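# About Winalano Memorial Care

Winalano Memorial Care arranges funerals, cremations and memorial gatherings for families in Flasley and the surrounding towns. The firm is independently owned and has served the area for 17 years. Our director, Asabe Okafor, is a licensed funeral director and meets personally with every family who asks us to arrange a service.

We operate from 2 locations. The main office on Bassey Street houses our arrangement rooms, the chapel and the care facility. A smaller office near the Flasley courthouse is open for pre-planning appointments, paperwork and the collection of death certificates.

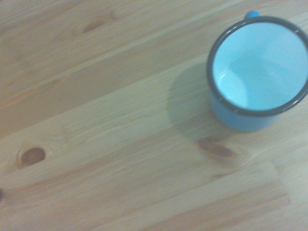 Families may call at any hour. A member of our own staff answers the telephone at night, and the person who takes the first call will normally remain the family's contact until after the service. We do not use an outside answering service.

## Our Services

We arrange burial and cremation services of every size, from a graveside reading with immediate family to a full service in the Bassey Chapel, which seats up to 300 guests. Services may be religious or secular. We work regularly with clergy of many faiths and with independent celebrants, and we will gladly contact a minister or celebrant of the family's own choosing.

Transportation, newspaper notices, flowers, printed orders of service and the filing of permits can all be handled through our office. Families who prefer to take on some of these tasks themselves are welcome to do so, and the charges are adjusted accordingly.

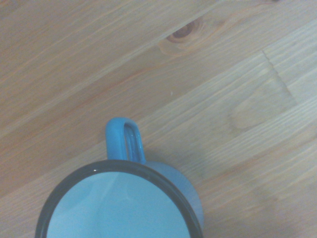

*Blue enamel mug on a wooden tabletop.*

## Pricing

A complete General Price List is available at both offices and will be provided to anyone who requests it, in person or by telephone. Each item is listed separately. Before any agreement is signed, the family receives a written statement showing the goods and services selected, together with amounts we expect to pay to others on their behalf, such as cemetery and crematory fees.

A deposit of $500 is requested when arrangements are confirmed. The balance may be paid by check, by card or through the assignment of a life insurance policy. Please speak with us early if cost is a concern - we can explain the simpler options and the forms of public assistance for which a family may qualify.

## Planning Ahead

The Prukora Plan is our pre-arrangement program. It allows an individual to record his or her wishes in detail and, if desired, to set aside funds for them in trust. A plan may be changed by appointment at either office.
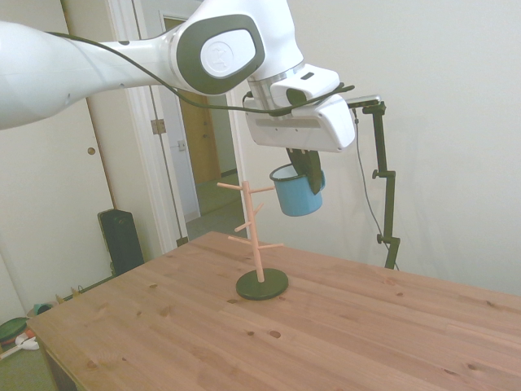 There is no obligation to fund a plan. Many people choose simply to leave written instructions with us, and we keep these on file without charge.

## Remembrance

Each July we hold an evening of remembrance in the Bassey Chapel. Names are read aloud, and a light supper follows. All families we have served are invited, regardless of how much time has passed.

## Visiting Us

Both offices are open from 9:00 a.m. to 5:00 p.m. on weekdays, and evening appointments can be arranged on request. The Bassey Street entrance is level with the parking lot. Please let us know in advance if an interpreter or other assistance would be helpful.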